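Manual de Utilização do Refúgio de Fallulbridge
Secção 4. Preparação da saída e instalação do grupo

4.1 Âmbito

A presente secção aplica-se a todos os grupos que utilizem o refúgio de Fallulbridge como base para a ascensão da aresta Dvořáček ou para a travessia até Histville. As disposições relativas à reserva e ao pagamento constam da Secção 2. As regras de escalada na face norte constam da Secção 6 e prevalecem sobre o que aqui se dispõe em matéria de encordamento.

O texto em vigor é o da revisão de 14 de maio de 2018, aprovada pelo responsável técnico, Marek Štěpánek.

4.2 Antes da partida

1. Confirme a composição do grupo junto do posto de Novell. O refúgio dispõe de 22 lugares de dormida e não são admitidas pessoas não inscritas, mesmo que tragam tenda própria.

2. Preencha a ficha de itinerário em duas vias. Uma fica no posto; a outra acompanha o chefe de grupo. Devem constar a via pretendida, a hora prevista de chegada ao colo e o itinerário de recuo.

3. Verifique o material coletivo. O mínimo exigido para a aresta é:
– duas cordas dinâmicas de 50 metros, homologadas como cordas duplas;
– um jogo de entaladores e 7 expressos por cordada;
– fitas para as reuniões e cordeletas para nós autoblocantes;
– uma bússola e a carta topográfica da zona, em suporte impermeável.

4. Verifique o material individual: capacete, arnês, descensor, dois mosquetões de segurança, frontal com pilhas de reserva, manta térmica e vestuário impermeável. O calçado deve ter sola rígida ou semirrígida. Não é autorizada a subida da aresta em calçado desportivo comum.

5. Consulte o boletim meteorológico na manhã da partida. Com previsão de trovoada para a tarde, a saída para a aresta fica suspensa; a travessia para Histville pode ser autorizada pelo posto, caso a caso.

Nota: as cordas cedidas pelo refúgio são identificadas por uma etiqueta numerada na ponta. Registe o número da etiqueta na ficha de itinerário e assinale qualquer queda retida ou dano na bainha aquando da devolução.

4.3 Acesso ao refúgio

1. Inicie a marcha no estacionamento de Novell, junto à ponte. O caminho está sinalizado com marcas brancas até ao limite da floresta e com mariolas daí em diante.

2. Atravesse a ribeira pela passagem superior. A passagem inferior só deve ser usada no final do verão.

3. Na bifurcação acima do curral em ruínas, siga pela esquerda. O trilho da direita conduz à antiga pedreira e não tem saída.

4. Suba a moreia pelo flanco. Mantenha distância entre os elementos do grupo e avise em voz alta sempre que se solte uma pedra.

5. Conte com cerca de 59 minutos entre o topo da moreia e a porta do refúgio, em passo regular e com carga. Este troço não tem água.

Cuidado: até ao fim de março, a encosta acima da moreia está exposta a avalanches. Nesse período, o acesso faz-se exclusivamente pela crista, com ARVA, pá e sonda por pessoa.

4.4 Instalação no refúgio

1. Ao chegar, abra as portadas do lado sul e ventile a sala comum antes de acender o fogão.

2. Abra a válvula do gás situada no exterior. Se sentir cheiro a gás dentro do edifício, feche a válvula, abandone a sala e comunique por rádio com o posto.

3. Deixe crampons, piolets e bastões no vestíbulo. O material metálico não pode ser levado para os dormitórios.

4. Inscreva o grupo no livro de registo, com a hora de chegada e o itinerário do dia seguinte.

5. Faça a comunicação da tarde com o posto de Novell, através do canal indicado junto ao rádio. A ausência de comunicação durante dois períodos consecutivos dá origem a procedimento de busca.

4.5 Primeiros socorros

1. O chefe de grupo é responsável pela verificação do estojo coletivo na véspera de cada ascensão. A verificação abrange compressas, ligaduras, adesivo, desinfetante, luvas e tesoura.

2. Confira os prazos de validade dos medicamentos e conserve cada um na embalagem de origem, com o respetivo folheto informativo. Não transfira comprimidos para recipientes sem identificação.

3. Informe-se, com a devida reserva, sobre alergias e tratamentos em curso dos elementos do grupo. Os medicamentos de uso pessoal seguem na mochila do próprio, em bolso acessível.

4. Acondicione o estojo no topo da mochila do último elemento da cordada e comunique a sua localização a todo o grupo.

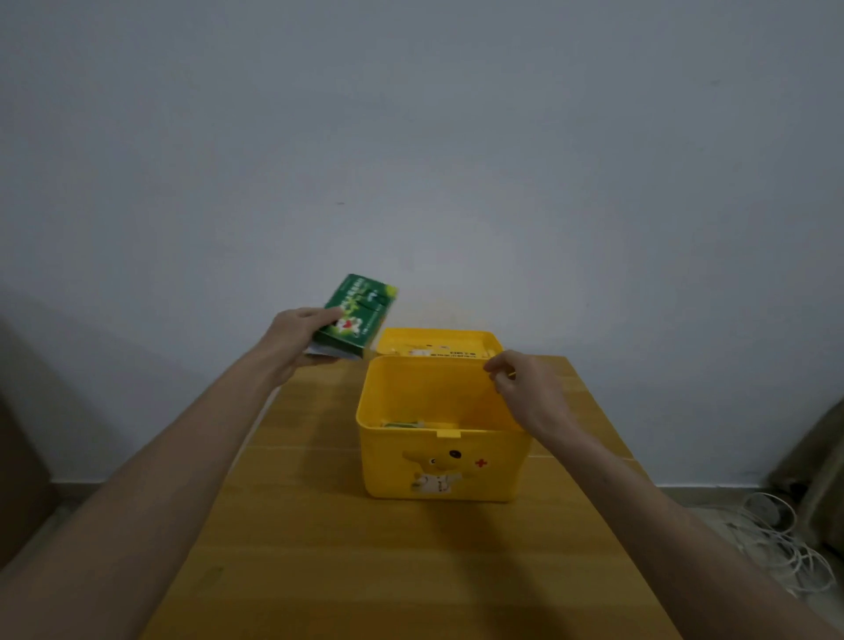

4.6 Saída para a aresta

1. Parta antes do nascer do sol, de modo a atingir o colo com luz do dia. A hora-limite para iniciar a aresta está afixada à porta e não admite exceções.

2. Encorde-se na plataforma do colo, antes do primeiro ressalto. Proceda à verificação mútua de nós, arneses e mosquetões.

3. Em caso de nevoeiro no segundo ressalto, regresse ao colo pelos rapéis equipados. Não procure a saída pelo corredor oeste, que termina num salto vertical.

4. Assine o livro de registo no regresso, mesmo que a ascensão não tenha sido concluída.

Nota: os grupos que prossigam diretamente para Histville devem comunicar a chegada ao posto de Novell no próprio dia. As chaves são entregues nos termos da Secção 5.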